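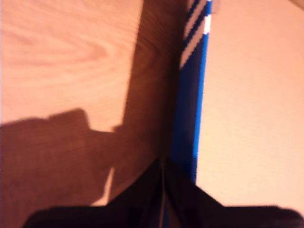

Vista desde la muñeca, pinza cerrada y la franja azul justo delante de la punta

marea_baja escribió:
Buenas a todos. Abro hilo porque en el club estamos con el proyecto de la asignatura (manipular cajas con la cámara montada en la muñeca) y llevamos desde septiembre peleándonos con lo mismo. El detector de bordes se nos come las sombras. La sombra de la propia pinza cae sobre la mesa y el programa la toma por otro objeto, así, tan feliz. Usamos el kit de Groritz con el software que trae, más un script mío de unas 300 líneas que ya me da vergüenza enseñar. ¿Alguien lo ha resuelto sin cambiar de cámara?

tornillo_m3 escribió:
Eso es la luz, te lo digo ya. Nosotros en Drenville pusimos un difusor delante de la lámpara y se acabó el drama. Con luz dura y tan lateral no hay umbral que valga.

Fongchan Sitthichai escribió:
Pues yo no estoy de acuerdo con tornillo. Si en la competición de Sornness te ponen la luz que les da la gana, ¿qué haces, te llevas el difusor de casa? Yo separaría por color: pasas a HSV, ignoras la luminosidad y buscas el azul. La madera sale anaranjada y el azul es muy saturado, los tienes casi en extremos opuestos. El problema lo vas a tener en el lado izquierdo de la franja, que se oscurece y se junta con la sombra.

tornillo_m3 escribió:
Hombre, si lo entrenas todo con mala luz luego tampoco sabes qué falla. Primero que funcione en fácil y después lo complicas. Digo yo.

marea_baja escribió:
Probé lo del HSV esta tarde y mejora un montón, ¡gracias, Fongchan! El lado izquierdo sigue bailando, como decías. Os pongo otra toma, con la pinza encima de la caja, que es donde me interesa que acierte.

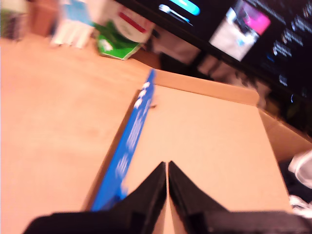 Pinza sobre la tapa, con la cinta azul a la izquierda y el monitor al fondo

lija_del_80 escribió:
Ojo con el fondo. El monitor tiene un botón cian y textos azules, y como no recortes la zona de interés te va a dar falsos positivos seguro. Yo tiraría todo el tercio de arriba y listo. Y la cinta lleva letras blancas, rellena los huecos con un cierre morfológico o te saldrá la franja a trocitos.

Fongchan Sitthichai escribió:
Lo del cierre, sí. Lo del recorte fijo no me convence: en cuanto inclines la muñeca el monitor se te mueve de sitio. Mejor filtra por forma, quédate con lo alargado.

lija_del_80 escribió:
Vale, pero por forma es más lento, y el kit no va sobrado.

marea_baja escribió:
Voy a probar las dos cosas. Tengo 3000 fotogramas guardados, así que puedo comparar sin mover el brazo. ¿Alguien sabe si la calibración de Hrytsenko vale para esta cámara o hay que hacerla de cero?

tornillo_m3 escribió:
De cero. Y pon el difusor, cabezota.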